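3.2 Blocks, board and table surface

The objects for the placing task were prepared in the workshop at Sturow by Umut Duman and Lamai Sriwong. We wanted objects that are simple in shape and easy to replace when they become damaged. For this reason all of them are plain white rectangular blocks, and each one carries a printed square marker. The size of the marker is small compared with the block, so that the larger part of the surface stays white. The blocks are put upright on a black tabletop, in a row with the reference board (Figure 2). A green cloth was chosen as the backdrop after a short comparison with a grey one, which made the edges of the white objects more difficult to separate in the late afternoon.

The reference board is white and rectangular. Four markers are printed on one half of it in a two-by-two grid, and the other half is left plain. In our first version the grid was in the middle of the board, but then there was no free place where a block could be laid down without covering a marker. Pornthip Paisan proposed to move the whole grid to one side, and this layout was kept for all sessions.

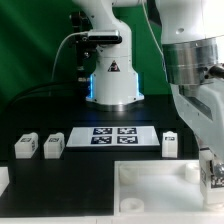
The distance between neighboring blocks was not fixed. Before every trial the person who prepared the table put the blocks by hand on both sides of the board, and was only asked to keep the printed grid visible. We think this is closer to the way people really set objects on a table. It also brings more variation in the angle of the blocks, which we come back to in Section 5.

In total 2,000 trials were prepared in this manner. After each 100 trials the tabletop was wiped with a dry cloth and the markers were checked for scratches and lifted corners. During the whole period 2 blocks had to be given a new marker. The paper of the markers is matte. An earlier set on glossy paper, ordered from Sitport, showed bright spots under the ceiling lamps and was not used further.

One weak point of the arrangement should be mentioned. The black surface shows dust and finger marks very clearly, and these are not the same from one session to the next. Maëlys Chevalier noted the condition of the surface at the start of each session, and her notes are included with the trial records.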